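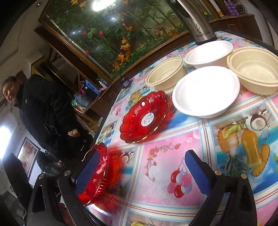
Status at Dec 19, 2022

Sirkport handheld gripper, second report to the Piltia fund

The tool now has both arms fitted, each with a blue pad and two pivot screws. Plates and bowls on a patterned tablecloth remain the main test set. The red plates are the harder case: they are translucent, and the fluted rims give a pad little flat surface to bear on.

Work done this period

Bench cycling at the Duangkaew workshop reached 1,440 open-close cycles on the current arms. The target is 2,419. No screw has needed retightening. The log script now saves after each session — the first version lost a full evening of data.

Open items

Pad wear is not yet measured. Glare from glossy surfaces affects the camera exposure, and a fixed setting will be tried before the next report. The spare arms from Given are on order.

Budget

Of the second installment of $1,000, around 4 percent is unspent. It is reserved for pad material. The next report is due in February.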